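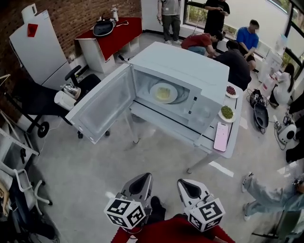
Adaeze Ojo escribió a la redacción para pedir que esta entrada empezara por el plato giratorio y dejara el magnetrón para más tarde, porque «al magnetrón no lo ha visto casi nadie y el plato lo friega uno todas las semanas». La petición nos pareció excelente y el artículo se ha reordenado en consecuencia.

Horno de microondas

El horno de microondas (en el habla corriente, «el microondas», o «el micro» en muchas cocinas) es un electrodoméstico que calienta los alimentos mediante ondas electromagnéticas. Se usa sobre todo para recalentar platos ya cocinados, descongelar y preparar raciones pequeñas, aunque admite bastante más de lo que suele pedírsele: verduras al vapor, huevos cuajados, bizcochos en taza y hasta un arroz muy digno.

El plato giratorio

Es un disco, casi siempre de vidrio, que descansa sobre un aro con ruedecillas y encaja en una pieza central movida por un pequeño motor. Su función es tan sencilla como ingeniosa. Dentro de la cavidad las ondas rebotan en las paredes metálicas y forman zonas de mucha intensidad junto a otras casi inactivas; al dar vueltas, la comida va pasando por unas y por otras. El centro exacto del disco apenas cambia de sitio, y por eso un alimento colocado allí puede quedar frío por dentro mientras los bordes queman. Una ración repartida en forma de corona se calienta de manera mucho más pareja -- ¡merece la pena hacer la prueba con un puré!

Algunos modelos prescinden del plato y reparten las ondas con un agitador oculto. Ganan superficie útil y admiten fuentes rectangulares.

La puerta

La puerta suele abrirse hacia la izquierda, con las bisagras en ese lado y los mandos a la derecha. La ventana lleva una rejilla metálica perforada cuyos orificios dejan pasar la luz visible y retienen las microondas, de longitud de onda muy superior. Varios interruptores de seguridad cortan la emisión en cuanto se abre. Al elegir el lugar del aparato conviene contar con el recorrido completo de la puerta, detalle que se olvida con una frecuencia asombrosa. Abierta del todo puede sobresalir de la mesa.

Cómo calienta

El magnetrón genera las ondas y una guía las conduce hasta la cavidad. El campo eléctrico, que cambia de sentido muchísimas veces por segundo, hace oscilar las moléculas de agua y esa agitación se convierte en calor. La creencia de que la comida se cocina «de dentro afuera» es errónea: las ondas penetran unos pocos centímetros y el resto llega por conducción. De ahí el valor del reposo. Una sopa espesa pide 2 minutos de espera y una buena vuelta de cuchara antes de servirse.

Potencia y tamaños

La cifra que figura en el panel es la potencia de salida, inferior al consumo eléctrico. El Wadberg de sobremesa, muy querido en oficinas y talleres, entrega 800 W y tiene una cavidad de 20 litros. El Stakell compacto se queda en 13 litros, suficiente para una taza o un plato de postre. Las potencias intermedias se consiguen en la mayoría de los aparatos encendiendo y apagando el magnetrón por turnos, y el oído atento distingue perfectamente el cambio de zumbido.
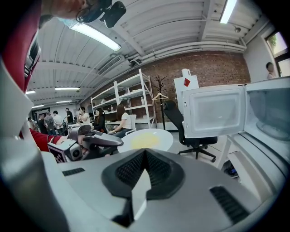
En los espacios compartidos, el microondas rara vez está solo. A su lado se forma una pequeña cocina de circunstancias, con nevera, hervidor y alguna mesa donde dejar los platos que esperan turno. La altura importa. Una superficie a la altura de la cintura permite sacar un cuenco lleno sin levantarlo por encima del pecho, y a ambos lados debería quedar sitio libre para posarlo enseguida. Las rejillas de ventilación tienen que estar despejadas; cada manual indica la distancia mínima.

Comportamiento de algunos alimentos

Los guisantes agradecen una cucharada de agua y una tapa. Las alubias cocidas estallan si se calientan deprisa y sin caldo, de modo que se prefiere la potencia media. El huevo con cáscara no debe introducirse nunca, pues el vapor atrapado lo revienta; batido, en cambio, cuaja en una tortilla esponjosa que sorprende a quien la prueba por primera vez. El pan se ablanda al principio y se endurece al enfriarse. Para una rebanada bastan unos segundos.

Recipientes

Sirven el vidrio resistente al calor, la cerámica sin adornos metálicos y los plásticos marcados como aptos. Los ribetes dorados producen chispas.

Limpieza

Un cuenco de agua con rodajas de limón, calentado hasta que empañe la puerta, ablanda las salpicaduras. El plato y el aro se lavan aparte y se secan antes de volver a montarlos. Si el disco traquetea, casi siempre hay una miga bajo las ruedecillas.

Véase también: hervidor eléctrico; nevera; baño maría.

Última revisión: 23 jun 2021, Anselmo Araújo.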